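Plate-handling arm: frequently asked questions
Mogensen shared workshop
Last updated 25 November 2018

What is the project?
A robot arm that picks up plates and puts them in a rack. It is being built in the shared workshop at Mogensen by members, in the evenings. The control program is called Stidari and was begun in January.

Is the arm home-made?
No. The arm was bought second-hand. The gripper fingers, the mounting and all the software are our own work.

Why plates?
They are awkward. A plate is wide, thin and smooth, and two fingers can only hold it by the rim. We started with foam blocks and learned very little from them.

What does the test table look like?
We use a patterned cloth with thick black lines and blocks of red, yellow and blue. Two plates go side by side on it, one white and one pale green. The lines make it easy to put a plate back in the same spot between runs.

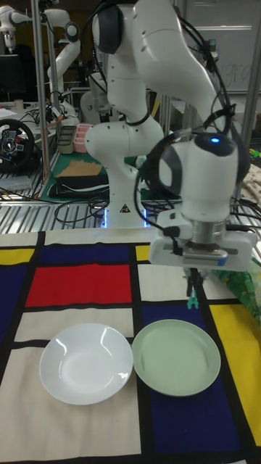
One member, Kanitz, wrote in to say that a plain grey mat would be easier on the software, and that we should get the grasp working before making the background difficult. It is a fair point. We tried plain card first and the program did well on it, then failed on every other surface we had. We have kept the cloth.

How fast does it move?
We limit the arm to 200 mm per second near the table. It can go a good deal faster, but we have no need of it yet.

How do you stop it hitting the table?
There is a height limit in Stidari which the fingers may not pass. Measure it again whenever you change the fingertips. Forgetting this has cost us two sets.

How often does it succeed?
Out of the last 500 attempts, roughly two thirds ended with the plate in the rack. Shiny plates do worse than matt ones, as the overhead lights leave bright patches on the glaze.

Do you only test with plates?
Mostly. Small things are put out too, such as a teal clothes peg clipped to the rim of the white plate. The arm has to find its grip with the peg in place.

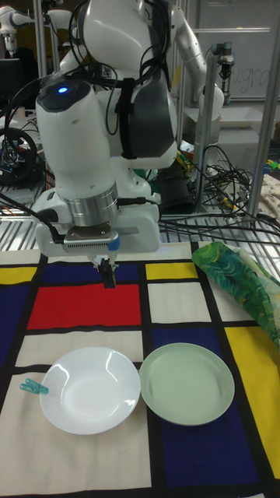

Can I use the arm?
Yes, if you are a member and have done the induction. Sessions are limited to 6 people. Book through Orkard, the workshop calendar, and put your name against the whole slot.

Can I bring my own crockery?
Please do, provided you don't mind losing it. Nothing over 30 cm across, and no glass.

Where is the code?
On the workshop server, in the Stidari folder. Read the setup notes before changing any of the limits.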